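OK so we are finally doing the snack swap again and I have Thoughts. A thread, because my sister told me to stop texting her about it.

For anyone new: a bunch of us who used to share an office mail each other boxes of snacks from wherever we live or wherever we've been. No theme, no rules about fancy. Last round was in September and I still think about the sesame things.

The budget is 200 dollars for the whole group, shipping included, and shipping eats most of it. So you learn to love small, light, individually wrapped stuff. Which is the best kind of snack anyway!! You get one bite of twelve different things.

My method, such as it is: put a cloth down on the floor, dump everything out, sit in the middle of it and start making little piles. Doing it at the table never works for me. Things roll off and then I find a candy under the radiator in July.

Pile one is sweet. Pile two is salty or spicy. Pile three is "I don't know what this is but the packet is gorgeous," and that one is always the biggest.

Muammer Sezer asked how I decide who gets what. Muammer, I don't! Everyone gets a bit of everything except Harish Chowdary, who gets double spicy because he complained for six months last time that I'd sent him "baby food."

Okay, progress report from the bed.
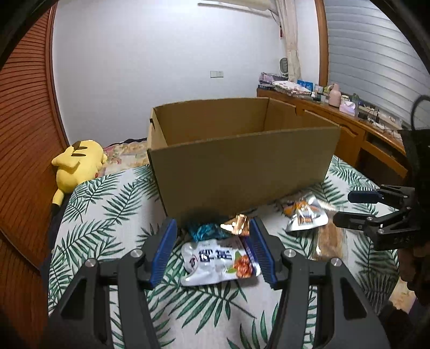
Big box, leafy cloth, snacks all over the place. Very happy in here.

That white packet with the big blue characters is the one I keep going back to. I can't read it, but there's reddish-brown food printed on the end with some green leaves and I have decided it's going to be delicious. If anybody here knows their snack packets, please weigh in before I mail the lot to people with questions.

Also can we talk about wrappers for a second. Teal! Copper gold! Dark purple! Who is designing these and are they okay, do they need anything, I love them. Half of the fun of opening a swap box is the shiny pile looking up at you.

Box talk, for the two people who care (hi Garba). I like a big one with room to move things around. You can always fill space with tissue paper. You cannot make a small box bigger by leaning on it, and I have tried, and the tape lost.

Packing order, learned the hard way:

Heavy and flat on the bottom. Jars if you must, but please don't, Manolis.

Anything crunchy goes in the middle with something soft on both sides of it. I use old T-shirts and the person gets a free T-shirt.

Puffy bags go on top. They are basically free bubble wrap with chips in them.

Chocolate gets its own zip bag and a note on it, and after May it just doesn't go in at all. We had an incident. Onyekachi Shehu opened her box and everything in it was a little bit chocolate, including the postcard.

Oh and write the list BEFORE you tape it shut. Customs forms want to know what's in there and "snacks, various, exciting" got my last one sent back to me. I was charged for the privilege, too.

Somebody in the replies wants to know if you can join. Yes probably! We're 5 people right now and it could easily be a couple more. You need a mailing address, a willingness to eat something you can't identify, and you have to send a ranking afterwards. The ranking is the most important part. Onyekachi does hers as a spreadsheet with a column for "mouth feel" and I've never felt so seen.

Garba Odukoya wants it on record that his September box weighed more than mine. It did. It was mostly plantain chips and one enormous tin of cookies, and I ate the cookies in 2 days, so no complaints from me.

Right, back to the piles. Spicy still looks thin to me, so I might go by the shop again tomorrow after work — they put new stuff on the shelf by the register and I have zero self-control in that spot.

Will post the rankings when they come in. Harish, yours is going out first, clear your schedule and buy some milk.

Edit: three of you have now said the white packet could be something spicy. Moving it to Harish's pile. Sorry to everyone else, I'll look for more of them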